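Photographing moths on a white cloth at night - whites come out gray

Posted in Insects and Small Animals, Nature Photography Help

Hello to everybody. I began with nature photography in the spring, and mostly I make pictures of insects in the garden behind my house in Jomalthorpe. Now I want to try moths. I hang a white cloth on the washing line, put a lamp near it, and wait. The moths come, this part is fine. My problem is the pictures.

When a small moth sits on the cloth, the cloth becomes gray in my picture and the moth becomes almost black. I cannot see the pattern on the wings. If I use the flash of the camera, there is a hard shadow beside the moth and the scales look like plastic. I use a Bilirer macro lens, which was a gift, and I stay in automatic mode because I am afraid to lose the moment.
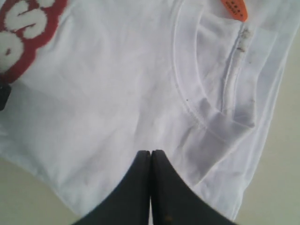

What I tried until now

- Moving the lamp closer. The moths became nervous and flew in circles.
- Waiting until after 11 p.m. There were more moths, but the same gray color.
- Making the picture brighter on the computer. The wings become full of colored dots.

Should I change the cloth, the lamp or the camera settings? I would also like to know how to approach a moth without disturbing it. Thank you for your patience with my English.

Graciela Bravo

Ostap V.

Your cloth is fine. The camera sees a lot of white and thinks the picture is too bright, so it makes everything darker. Look for exposure compensation (the button with plus and minus) and set it to +1. If the white is still gray, go up to +2, but check that the pale moths do not lose their detail. You can do this in aperture priority, you don't need full manual.

For the flash, put a piece of thin white material in front of it, or buy a small diffuser. I have one from Coman and it is good enough. The light becomes softer and the shadow almost disappears. Keep the ISO low when you use flash, and the dots will be gone too.

About approaching: come slowly, from the side, and do not let your shadow fall on the moth. I start at some 30 centimeters and wait a little before I go nearer.

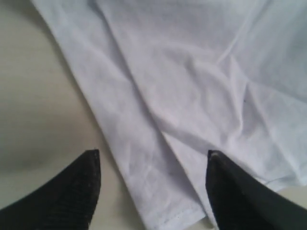

tuulikki_m: I would add that wind is a bigger problem than settings. When the cloth moves, the moth moves with it, and at macro distance you lose the focus every time. Fix the lower corners with clothes pegs to something heavy. In Istthorpe we have wind most evenings, so I put the cloth against the wall of the shed, and I get maybe 5 sharp pictures where before I had one.

Also please turn off the lamp when you finish and shake the cloth gently, outside. Moths sit in the folds, and it would be a pity to carry them into the house. In November you can still find a few species, so don't stop too early in the year.

Bram

just use your phone, mine does it fine

Graciela Bravo

Thank you all. I tried +1 yesterday evening and the cloth is white now - I can see the small lines on the wings. The diffuser I will order. The phone I tried also, but it focuses on the cloth and not on the moth.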